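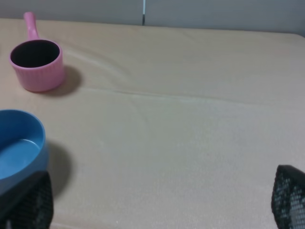

作者:本站博主,平时做小家电售后

2021年10月16日去了Garnwood的开放日。场地在Bangera产业园最里面那栋,导航只能到大门口,进去以后还要跟着地上的箭头走一段。停车免费,门口登记姓名,领一张贴纸就能进。

一楼是展板和茶水,我没多待,直接上了二楼的演示区。当天开了2个工位,一个做装箱,一个做桌面整理。装箱那边人多,我站在后排看不全,就去了桌面整理这边。

桌上放着一个粉色带柄的小水勺和一个蓝色的盆,都靠左,右边整片空着。两根黑色夹指表面有一格一格的纹路,有点像防滑垫。桌面上能看到几道褶子,盆和勺子的影子都落在右侧。工位旁边的屏幕放的就是手腕相机的画面,我大部分时间在看屏幕,比看机械臂本身清楚。

讲解的人说,任务是把水勺放进盆里,再把盆推到指定的位置。控制软件叫Cekell,他们自己写的,这个任务到目前录了2000次操作。我问为什么用水勺,他说带柄的东西抓的位置不好定,抓柄和抓杯沿是两种做法,都要练。又问深色的勺口会不会影响识别,他说光线不好的时候会,所以灯的位置调过好几次。

速度比我想的慢。我看的那几轮里,有一轮夹到柄以后勺子歪了,放下重来,第二次放进去了。操作员没有伸手帮忙,只在旁边的本子上记了一笔。有个小孩问能不能让它舀水,回答是现在不行,桌子上不能有水。

装箱工位后来人少了,我又回去看了一会儿。用的是Warberg的纸箱,折盖那一步还是人来做,机器只管往里放。我做售后,每天拆箱装箱,觉得这个离我们能用上还有距离,纸箱稍微受潮变形就不好办。

价格也问了,没有给数,只说要看方案。宣传册拿了一本,里面大半是公司历史,参数表在倒数第二页。

下一次开放日定在明年4月,要提前在网上报名。想去的话建议早上到,下午演示区很挤,二楼也没有椅子。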